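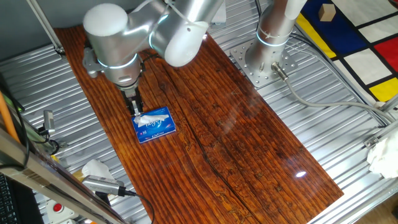 Release 7, page 1 of 2

Flisden Paper opens second tissue converting line in Brendstead

Jan 17, 2023
By Imke Frerichs

BRENDSTEAD – Flisden Paper has started production on a second converting line at its Brendstead mill. The line makes pocket packs and small boxes of facial tissue for hotels, clinics and offices.

The line was built by Doležal and installed over 14 weeks in the mill's east hall, which had been used to store parent rolls. It cuts, folds and boxes two-ply tissue and can be switched between box sizes during a shift. The older line will stay in use for full-size boxes and paper towels.

Flisden has hired about 30 operators and maintenance workers for the new line. Four more jobs in shipping will be posted in February. Training takes place at the mill and is paid from the first day.

"Our customers kept asking for a smaller box and we were buying those in from outside," said plant manager Pletix Moran. "Now we make them here, on the same paper."

Small boxes will ship in cases of 24, with a minimum first order of four cases. Printed boxes are available on orders of 2000 or more – artwork must be approved before a production date is set. Prices for existing customers do not change.

Deliveries to the hotel trade begin in February. Sample cases can be requested through the Brendstead sales office, weekdays from 8 a.m. to 4 p.m.

Recent releases
Flisden Paper changes winter delivery schedule
East hall roof repairs finished
New case labels for paper towels
Brendstead sales office moves to ground floor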